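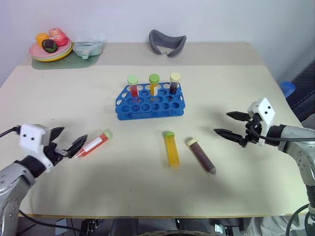
*The rack task: three tubes already standing in the rack, three on the table.*

Most of the work in Samina Chaudhry's latest method goes into deciding where one movement stops and the next one starts. Her group at Lodik trains two-armed robots from demonstrations, and for the past year the test task has been a rack of tubes. Three small capped tubes stand in the back row. Three larger ones have to go in front of them, each matched to the cap colour of the tube behind.

"People hear 'put a tube in a rack' and think of it as one action," Chaudhry says. "For the controller it's at least four. There's the approach, the grasp, the turn to upright and the insertion. Each of those wants a different speed and a different tolerance, and the recordings don't tell you where the joins are."

The usual answer is to mark the joins by hand. Her colleague Dwayne Mercado did this for the group's earlier system, Bekik, and describes it as slow and not very repeatable. Two people marking the same recording would agree on the grasp, where the fingers close, and disagree on nearly everything else. The end of the turn was the worst. "You can argue for any point in half a second of movement," he says. "Then the model learns the argument."

The new method, Saketti, starts with a small hand-marked set and extends it. The group recorded 172 demonstrations and dropped four with missing joint data, which left 168. Of these, 29 were marked by hand, by two people independently, and the remainder were segmented by a model trained on that set. The model reads joint positions, finger opening and the image from the head camera. It also gives each boundary a width – a narrow one for the grasp, a wider one for the end of the turn – and the controller is trained with less weight on the samples inside that width.

Chaudhry regards the width as the main contribution. "The segmentation model is quite ordinary. We're passing its doubt on to the next stage, and before that we were throwing the doubt away."

On recordings held back from training, the model's boundaries fell within roughly 158 milliseconds of the human ones at the median. She is careful about that figure. It is an average over all boundary types, and the insertion start is noticeably worse than the rest.

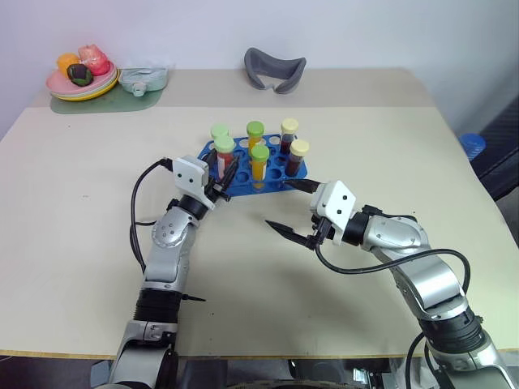
Insertion is also where the choice of arm begins to matter. The demonstrators were told to use whichever arm they liked, and most took the left-hand tube with the left arm and the right-hand one with the right. The middle tube was split between the two. Bekik handled that split badly. It would sometimes start both arms towards the same tube, slow down and hold them there until the trial timed out.

"We didn't set out to fix it," Chaudhry says. In Saketti the arm is chosen once per segment and kept until the segment ends, so the hesitation has largely gone. Mercado adds that the cost shows up elsewhere. If the choice is poor, the arm is committed to it, and a tube lying with its cap turned away may be picked up at an angle that makes the turn awkward.

Asked about colour, both of them are brief. The caps are distinct enough that matching has caused few errors, and the group makes no claim about it. Labels are not read at all. Chaudhry would like to try caps of a single colour, with only the contents to go by, but expects the camera's exposure to need locking first.

Next is a comparison at Pimentel, where Lucinda Hutchins's team has the same arms with a different camera mount. They will mark their own small set and will not be given the Lodik one. "If their boundaries come out wider than ours, fine," Chaudhry says. "I'd want to know which ones." The first recordings are due in July.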